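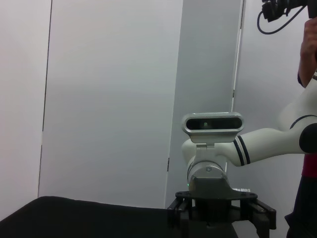
Avmont Robotics Club
Project report: getting the arm to pick things up by looking at them
Written by Tamsin Kingi with bits from Toivo, Alby and Angus
Handed in 7th June

What we wanted to do

Put a small thing on the table, have the arm find it, pick it up, put it in the tray. No typing in positions by hand. Last year's group did it with fixed positions and it fell apart any time the table got bumped, so Mr. Stergiou said use the depth sensor this time.

We called the project Bomevo. Alby's name for it, no meaning that we know of.

Setup

White arm, black two-finger gripper, depth sensor sitting on a light grey bracket up on the wrist. Sensor rides along with the gripper so it always sees roughly what the gripper is about to grab. Matte black surface on the table under it.

The black was our second try. First one was a shiny tray liner and the depth readings had holes all over, mostly near the middle where we needed them. Swapped it and most of the holes went away. Not all.

Objects: wooden blocks, a glue stick, bottle caps, a rubber duck from Angus, AA batteries (dead ones).

How the code works

Short version. Arm goes to a look pose above the table. Sensor takes a depth picture. We throw out everything that's table height or lower. Whatever is left gets grouped into blobs, biggest blob wins. Find the middle of the blob and which way it's longest, turn the wrist so the fingers close across the short side. Go down, close, go up.

Toivo wrote the blob part. I did the wrist turning. Alby did the part that checks if the gripper closed all the way, which means it missed, and then it goes back to the look pose and tries agian.

Calibration (took forever)

The sensor isn't where the gripper is. Sounds obvious. You have to know exactly how far apart they are and at what angle or every grab is off by the same amount. We measured with a ruler first. Bad. Grabs landed next to the block every single time, always the same side.

Then did it properly with a printed checker pattern, moved the arm to a lot of poses, let the program work it out. Much better. But then Angus took the bracket off to tighten a screw and we had to do the whole thing over. There is now a note on the cabinet about the bracket. Do not touch the bracket.

Look pose height: we ended up at 525 mm above the table. Tried 544 before that and the batteries kept getting lost in the noise. Lower was better for small stuff but then the blocks near the corners were out of view.

Results

We ran 131 tries total over the last two weeks. The first 31 were with the ruler calibration so we're not counting them, they were all misses or lucky. Of the other 100:

Wooden blocks: good, nearly every time
Glue stick: good if lying down. Standing up it got knocked over, then picked up on the retry, which we decided counts
Rubber duck: bad. Grabs the head and it slides out
Bottle caps: bad. Too flat, they get thrown out with the table
Batteries: ok

Full sheet with every try is in the club folder under Bomevo, tab 2. Tab 1 is the old one, ignore it.

Things that went wrong

- Sign error in the wrist turn. Gripper turned the wrong way for anything that wasn't straight. Took me two sessions to find, it was one minus.
- Fingers open too wide near the tray, hit the side. Added a narrower open for the tray moves.
- Alby's retry had no limit so it kept trying to pick up a bottle cap until Mr. Stergiou hit stop. Limit is three now.
- Laptop updated itself in the middle of a run

What we'd change

Use the color picture as well as the depth, then the caps would probably show up fine. Softer finger pads for the duck, Toivo has some rubber sheet from home but we ran out of time to cut it. Also write down the calibration numbers somewhere that isnt Angus's phone.

The Ruawai team said at the June meet they use two look poses in place of one and average them. Want to try that. It would be slower but we're not being timed until the Nundley round.

Who did what

Toivo Heiskanen: blobs, most of the debugging
Alby Tamihana: retry, tray moves, name
Angus Hapeta: calibration runs, test sheet
Tamsin Kingi: wrist turn, this report

Thanks to Stavros Stergiou for staying late and for the stop button.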